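Prorance Engine Register – Technical Section
Minutes of the meeting held 2020-11-30

Present: Ferenc Tóth (chair), Nighat Durrani, Wai-kit Liu, Treasa Gilmartin (minutes)
Apologies: Dénes Orbán

1. Minutes of the previous meeting
Accepted with one correction. Under item 3, the oil pump clearance for the early Takács straight-six was recorded in inches. It should read millimeters. Treasa to amend the file copy.

2. Matters arising
2.1 The spare Gruvis distributor drive has been returned to stores. The gear shows even wear and can be lent out again. The tag now carries the correct engine series.
2.2 The scanned parts book for the marine version is still missing the section on raw water cooling. Dénes has the original. Carried forward.

3. Takács straight-six, cylinder head casting
Wai-kit reported on the head removed from engine 409. The crack runs from the exhaust valve seat on cylinder 4 toward the water passage and does not reach the deck face. The head was pressure tested cold and again at operating temperature. It held in the cold test and leaked in the hot test.

Two repair routes were discussed:
Stitching with threaded pins, followed by a new seat insert.
Furnace welding, followed by full machining of the deck and seats.

Nighat noted that welding will draw the cam bearing line out of true and that the line bore would have to be recut. Undersize bearings are no longer made for this head. Wai-kit prefers stitching and has used it on two iron heads of the same age. Ferenc asked whether the pins would stand the heat that close to the seat. Wai-kit said they would if the insert is cut after pinning and overlaps the first pin.

Agreed: stitch the head, fit the insert, repeat the hot pressure test before any valve work. Wai-kit to report in February.

4. Ustemton fuel injection pump
Nighat has finished bench calibration of the rebuilt pump. Delivery is even across all six elements at high speed. At idle, element 7 on the old numbering (element 6 in the current manual) runs lean. The register will use the current numbering in all future notes, with the old number in parentheses on first use.

The control rack was found to have play at the governor end. A bushing was turned and fitted, and the play is now within the factory limit. The idle figure did not change, so the fault is likely in the delivery valve. Nighat will swap the valve with a known good one and run the pump again.

Ferenc asked that the calibration fluid be written on the test sheet. Three of the older sheets leave this blank and can't be compared with the new results.

5. Dynamometer booking
The cell is available for one session. Running order as follows:
First, the road version with the original camshaft, to give a baseline.
Second, the same engine with the marine camshaft and no other change.
Engine speed is limited to the factory red line in both runs. Oil temperature is to be logged at the sump and at the filter outlet – the earlier runs logged the sump only. Treasa to supply the second sensor and check it against the first before the session.

6. Register entries
Treasa presented 19 new entries. Seventeen were accepted. Two were held back, one for an engine number that falls outside the known range and one with no photograph of the stamping. Owners to be asked for a rubbing of the number pad.

7. Overnight stay for the dynamometer session
Treasa has reserved rooms within walking distance of the cell. Parking will take a van with a trailer. Members bringing engines should tell her the overall length of van and trailer combined.

Guest room, bed and headboard:

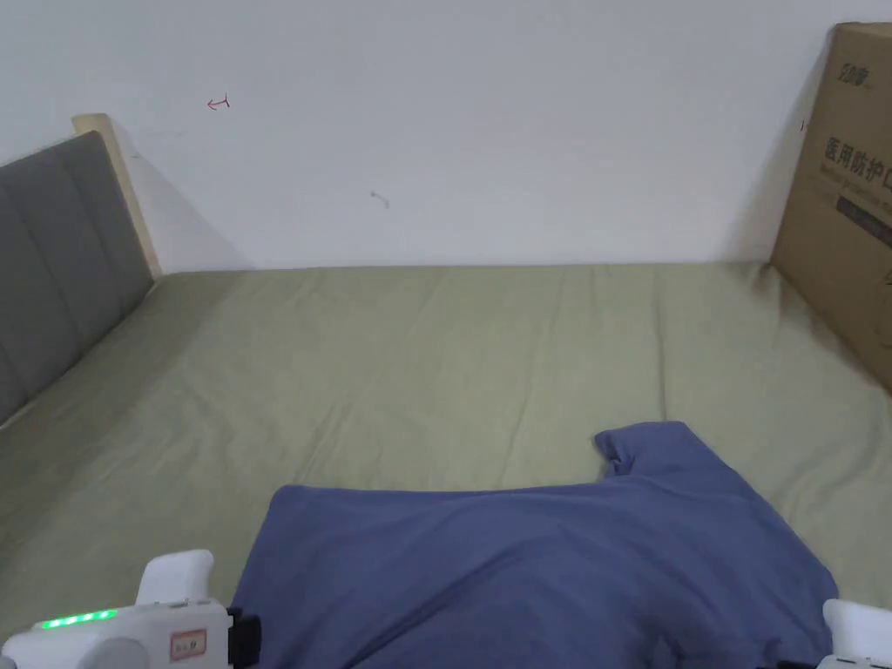
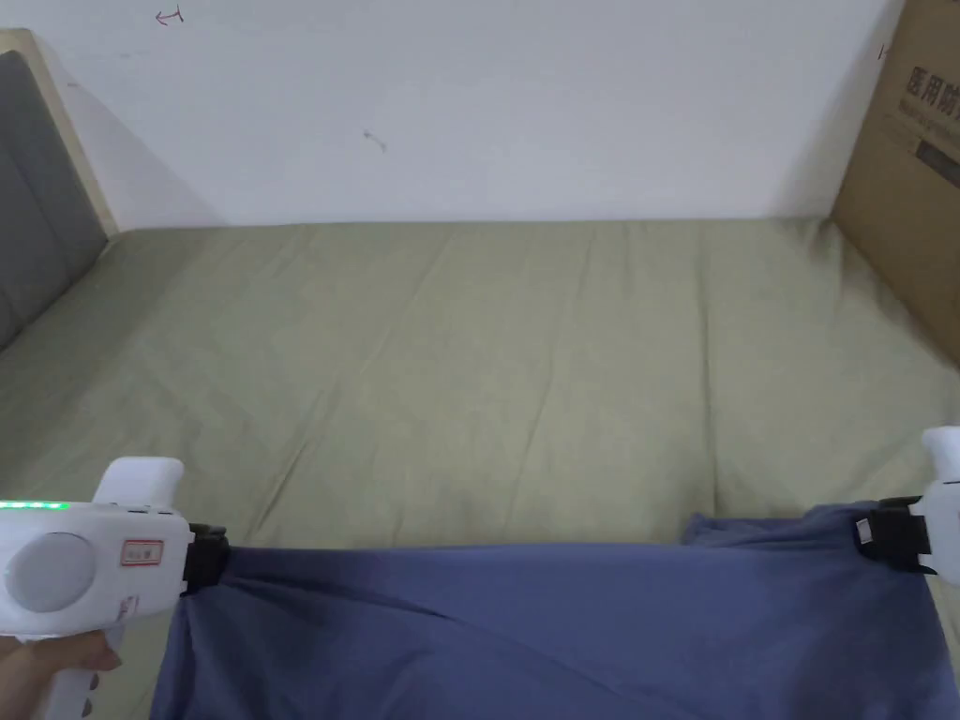
Check-in closes before the cell does, so one member will collect all keys. Ferenc to do this. Costs to be settled individually.

8. Any other business
8.1 Wai-kit asked for the loan of the long-reach bore gauge. Approved, to be returned before the dynamometer session.
8.2 Nighat has been offered a set of unmachined Gruvis connecting rods. She will check hardness on one rod before the register commits to the set. Ferenc asked for the big end width to be measured at the same time – the marine rods are wider and will not fit the road crankshaft.
8.3 Dénes sent a note by email on the firing order printed in the Takács workshop manual. Deferred until he can attend.

Next meeting: February, date to be circulated by Treasa.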